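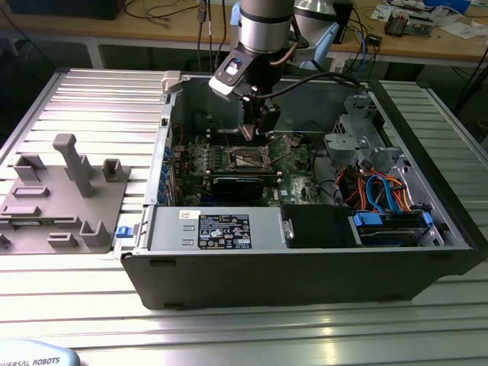 Malsha Seneviratne
Second-year student, Computer Systems Maintenance
Irneo Technical College

Project report: Processor and socket service in a used desktop tower
Project supervisor: Nokuthula Sibiya
Submitted October 25, 2025

1. Background

The college receives retired desktop computers from local offices under the Toster reuse program. Most are complete when they arrive, but their service history is seldom known. The usual intake check covers the drives, the memory and the power supply. It does not cover the processor socket, and a fault in that area is often recorded as a failed motherboard.

This project was set up to write a service procedure for the processor and its socket that could be added to the intake check. It was limited to one model of tower. The unit used for the written procedure carries the inventory number 954 and was one of nine held in the Hovland storeroom when the project began.

2. Condition of the unit

The tower was received with its side panel fitted and all screws present. The exterior showed light wear along the front panel. Dust had collected at the rear wall and on the power supply, and it was removed with a soft brush before any part was disconnected.

The unit was laid on its side for all internal work. This position was adopted early in the project and is now required by the procedure. With the board horizontal, a processor placed in the socket rests under its own weight, and a dropped screw can be found more easily than in an upright case.

The interior is arranged so that most parts can be released without tools. Blue is used on the clips and latches at the expansion slots and the drive bay. The supply leads are bundled close to the drive bay and should be checked for slack before the case is turned, as a tight bundle can pull at its connector.

3. Socket inspection

The socket is of the land grid type. The contacts are in the socket and the underside of the processor has flat pads only. Damage is therefore far more likely on the board side, and a replacement processor will not correct it.

Inspection is carried out with the load plate fully raised and the lever released. The contact field is viewed from at least two directions under a low lamp. A bent contact breaks the regular pattern of reflections and can usually be found this way without magnification. The contacts must not be touched or wiped. Loose dust may be removed with a hand blower held at a distance. 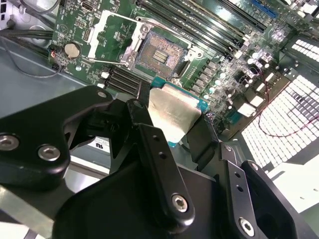
Figure 2. Processor above the open socket, with the load plate raised.

The processor is held by its edges and kept level as it is lowered. The corner mark and the edge notches are compared with the socket before contact is made. The part is then released without sideways movement. If it does not sit flat, it is lifted straight up and the alignment is checked again. Under no circumstances is the load plate used to press a processor into position.

Once the part is seated, the plate is lowered and the lever is returned to its catch. Some resistance is normal at this stage. The first draft of the procedure did not mention it, and several readers stopped halfway in the belief that something was wrong. A sentence was added to the second draft.

4. Order of work

The order of the remaining steps was changed twice during the project. The first draft placed the memory check before the socket inspection, following the existing intake form. In practice, this meant that memory was handled again later whenever a socket was rejected.
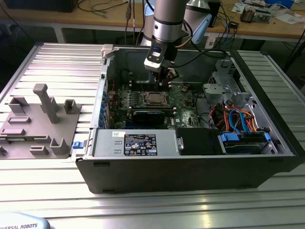 The final version begins with the socket and leaves the memory until the processor has been secured. Ms. Sibiya also asked that the coin-cell battery be tested at the same visit. A weak cell can cause a loss of settings at startup, and this is easily mistaken for a processor fault.

Thermal compound is applied only after the plate has been locked. Old compound is cleared from the heat spreader with a lint-free cloth and alcohol before the processor goes back into the socket, so that no residue falls on the contacts.

5. Limits and further work

The procedure has been written for a single model and should not be applied to boards with a different socket without review. Photographs of damaged contacts are still needed for the appendix. A copy of the final draft has been placed in the Rulledano workshop binder, and comments from the first-year group will be collected in December.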